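How to Carry Cash on a Long Trip Without Losing Sleep

I love this part of packing! Ten minutes at the table before you leave can rescue a whole vacation.

Start with four envelopes. One holds spending money for the first day, in small bills, and goes in your front pocket. The second is for lodging. The third is your backup card with its phone number written on paper (the number on the back is no help once the card is gone). The last is the emergency stash, and it never shares a bag with the others.
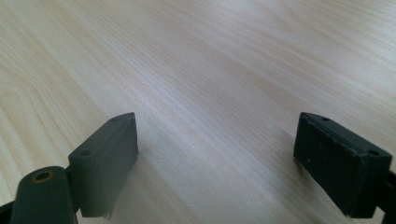
Pale wood grain on a tabletop.

Next, work out your daily amount. For our September trip to Bratport I budgeted 3,200 in all and kept 700 of it back for emergencies. Write your own number inside the flap and subtract as you go – it's oddly satisfying!

Refill the pocket envelope every night, in your room with the door shut. Celina Sobczak taught me to do it before brushing my teeth, and I haven't missed a night yet.

Coming home with leftover coins? Keep them in the first envelope for next time.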